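Produkte Methoden Downloads Team Kontakt

Labor > Ausstattung > Kleinroboter > Stapelplatz Cumby

Stapelplatz Cumby

Drucken | Seite per E-Mail senden

Ich werde inzwischen ziemlich oft gefragt, was in unserem Stapelplatz eigentlich alles drinsteckt und ob man ihn ausleihen kann. Ja, kann man! Cumby ist unser kleinster Aufbau für Greifversuche: ein Tischarm mit Servogelenken, ein Satz Holzwürfel und die Software, die Vojtěch Čierny und ich seit April immer wieder umgeschrieben haben (er öfter als ich, das gebe ich zu).

Gedacht ist das Ganze für eine einzige Frage: Wie gut lernt ein billiger Arm mit spürbarem Spiel in den Gelenken, zwei Würfel aufeinanderzusetzen, wenn er sich nach jedem Versuch selbst korrigieren darf? Wir nennen das Verfahren Nachsetzen. Der Arm legt den oberen Würfel ab, fährt weg, schaut sich den Versatz über die Marker an und rechnet daraus eine Korrektur für den nächsten Griff. Ein neuronales Netz ist auch dabei, aber ein kleines – es läuft auf jedem Laptop, den ich hier auftreiben konnte. 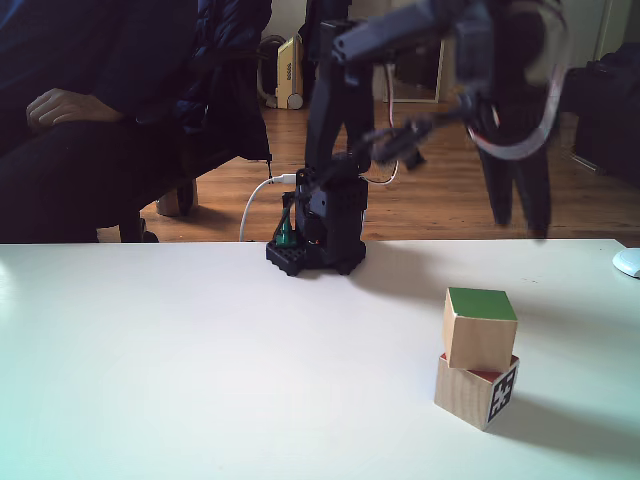
Cumby in Bewegung, rechts zwei gestapelte Würfel mit grüner und roter Oberseite.

Die Grundplatte hat Noppen wie bei einem Klemmbausteinkasten, und ich mag das sehr, weil man Halterungen schnell mal umstecken kann. Die Würfel sind aus hellem Holz mit farbig lackierter Oberseite. Den Marker bitte nicht mit Klebeband überkleben, das spiegelt und dann sucht ihr euch einen Wolf!

Jetzt zu den Zahlen, nach denen Kevser Gökçe für ihren Bericht gefragt hat. Insgesamt haben wir 1497 Stapelversuche aufgezeichnet. Im letzten Block waren es 199 Versuche mit Nachsetzen, davon standen 173 Stapel am Ende stabil. Als stabil zählt bei uns, was 15 Sekunden ohne Anfassen stehen bleibt. Ein sauberer Versatz ist dafür gar nicht nötig, ein leicht schiefer Stapel zählt genauso. Über die Definition haben Şengül Sönmez und ich lange gestritten, sie hätte lieber eine Grenze in Millimetern gehabt. Vielleicht kommt die in der nächsten Version.

Was noch nicht gut klappt: drei Würfel übereinander. Der Arm schwingt beim Abbremsen nach und schubst dabei gern mal den mittleren weg. Langsamer fahren hilft, dauert mir aber zu lange, und Vojtěch probiert gerade eine andere Bremsrampe aus.

Zum Ausleihen bekommt ihr Arm, Grundplatte, Netzteil, USB-Kabel, Würfelsatz und die Aufzeichnungen der Versuche. Einen Tisch braucht ihr selbst, am besten hell und matt. Rechnet für das erste Kalibrieren einen Vormittag ein – beim zweiten Mal geht es deutlich flotter. Anfragen nimmt Kadir Ağca entgegen, er führt auch die Warteliste.

Stand: 28. Aug. 2019
Lino Sorrentino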